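Clekden Two-Arm Bench Kit

Home / Equipment / Benchtop arms / Two-arm kits

Hi, I'm Embla Öberg, and I look after the benchtop range here at Tenby. I get one question by email more than any other, and it goes something like "can it do my laundry yet?" So I'm going to answer that right on the product page, before the specs, because I'd much rather you knew what you were buying!

Short answer: it can do a bit of your laundry, slowly, on a table, if you teach it and then stay in the room.

The Clekden is a pair of arms with a gripper on each, made for research groups, college labs and the sort of small workshop that likes to try things early. It picks things up, moves them, holds them steady, passes them from one side to the other. Boxes and tubs are easy. Cups are fine (empty, please). Cloth is where it gets interesting, and cloth is what almost everybody wants to see when they come in for a demo.

Cloth is hard for a machine for the same reason it's hard for a three-year-old. It never lands the same way twice. You pick up a corner and the rest of it goes somewhere you didn't plan. A box tells the arms where all its sides are, and a towel tells them very little. 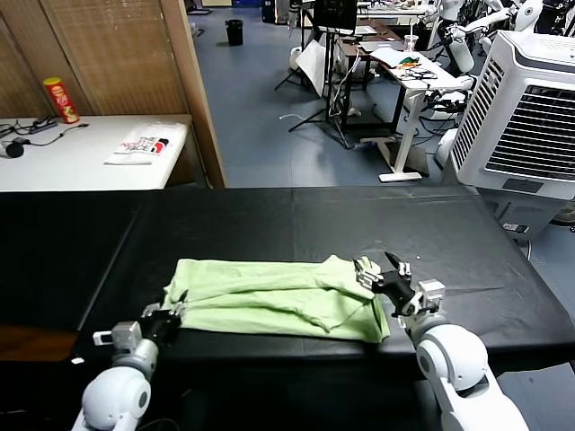

Both grippers on a folded piece of light green cloth, one at each end, at the near edge of the black table.

I ran a small trial in June with Khang Triệu, who does most of our setup work. We used hand towels and plain T-shirts, one at a time, laid flat to start. Out of 80 tries at a simple fold in half, the arms finished 239 seconds faster in total on the last day than on the first, and I was thrilled about that until Khang pointed out that he could have folded the whole lot himself before lunch and still had time to eat it. Fair enough. We also had 13 tries where a gripper closed on nothing at all and carried on very confidently with the rest of the fold.

So, chore by chore, my own scorecard:

Folding a towel laid flat: yes, most of the time.
Folding a T-shirt laid flat: yes, though you may want to redo the sleeves.
Pulling one shirt out of a heap: sometimes. Don't promise it to visitors.
Sorting small parts into trays: yes, and this is what I'd buy it for if I ran a shop floor.
Wiping down a bench: yes, if the bench is clear first.
Clearing the bench first: ha. Some of it.
Putting a cover on a comforter: no. I can barely do this one myself.

Bouchra Abdel Hamid has had a kit at her repair workshop for a while now and uses it for sorting and for holding parts while she works on something else. She told me she stopped thinking of it as a helper and started thinking of it as a very patient clamp, and she's happier for it. Li-hua Lai went the other way and has her students on nothing but fabric. Both of them are good people to copy, depending on what you're after.

What you get

Two arms, left and right
Two grippers with spare finger pads
Mounting plate and bolts
Control box with the Bekia software already loaded
Emergency stop button on a long lead
Printed setup guide (Gavin Strachan rewrote it this year and it's so much better)

What you'll need

A solid table that doesn't wobble, a computer, and a decent amount of patience for the first week. Most people need about a day to get the arms mounted and moving, then a good deal longer to get anything useful out of them. We suggest 20 practice runs of any new task before you judge it. The early ones are always rough and they do get better.

Add-ons

The Du soft finger set is worth having if you plan to work with fabric. The standard fingers are fine for hard objects, but I find the soft ones kinder to knits. You can add them at checkout or later, same price either way.

Returns and visits

You can send the kit back unused in its original packing. If you're on the fence, come and see one first! Bring a shirt from home, whatever you like, and we'll put it on the table and see how the arms get on with it. Mornings are best, any time after 10, and the contact form goes straight to me.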